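Kondgate Paths and Trails Board > Surfaces and Maintenance

Topic: Gravel creeping in from the sides on the straight stretch

walter_ayala wrote:
I ride the Kondgate path to work most days and the straight stretch past the field has been bugging me since last October. The middle is fine. It's the stone on both sides that keeps working its way in. I run 29 inch wheels with fairly narrow tires, and when I move over to let someone pass, the front end gets loose. Has anyone talked to the county about having the edges pulled back? Or is this how it's supposed to be?

rquiambao wrote:
It's supposed to have stone shoulders. They drain the water off the middle so it doesn't turn to soup. Before they went in you couldn't walk that stretch in spring without boots. I would leave it alone.

walter_ayala wrote:
I don't mind shoulders. I mind them getting wider every year.

Ludger W wrote:
They don't get wider by themselves. People ride on the edge and kick the stone around, then a truck comes along and spreads it some more. We had the same thing on a path I helped look after outside Boston. Two of us went out with landscape rakes and did the whole length in 3 hours. You pull the stone back to the line and you're done until the next season.

rquiambao wrote:
And who decides where the line is? Last time somebody "helped" over on the Nurkport side they raked half the shoulder into the grass, and then the mower was throwing stones.

Ludger W wrote:
The line is where the packed part stops. You can feel it with the rake.

yurani_t wrote:
I push a stroller on this path and I'm with Walter. The packed part is great, easy rolling. The sides are hard work with small wheels, so I stay in the middle and then I get bells rung at me.
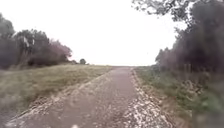 Last edited by yurani_t on April 13, 2024

The right side is the worse one to my eye. The stone is scattered a lot wider there, while on the left it keeps to more of a stripe next to the grass. If anyone goes out with rakes I would start on the right.

cristian_m wrote:
Agree about the right side. I don't think it's bad enough for rakes though. I ride it on 2 inch tires and hardly notice. Slow down when you pass people and it's a non-issue.

walter_ayala wrote:
Not everybody has 2 inch tires. I do slow down. The point is that I shouldn't have to choose between going head-on at someone and sliding on pebbles.

rquiambao wrote:
Thanks for the picture, Yurani. I still say that's a decent path. The middle is smooth and there's grit on it, so what. My worry is the lines running along the center, they look like tire tracks to me. If those sink any deeper they'll hold water and then you've got a real problem, a lot worse than some stones.

Ludger W wrote:
Could be tracks, could be staining. You'd have to put a straightedge across. I can bring an 8 foot board next time I'm out that way and measure it.

cristian_m wrote:
Gulyás did the grading last time, if I remember right. Might be worth asking them what a pass down the shoulders would cost before anybody spends a morning raking.

rquiambao wrote:
If it's Gulyás with the grader I'm fine with it. They know where the edge goes.

walter_ayala wrote:
OK, I'll call them and ask. Ludger, post your measurements when you have them and I'll pass those on too.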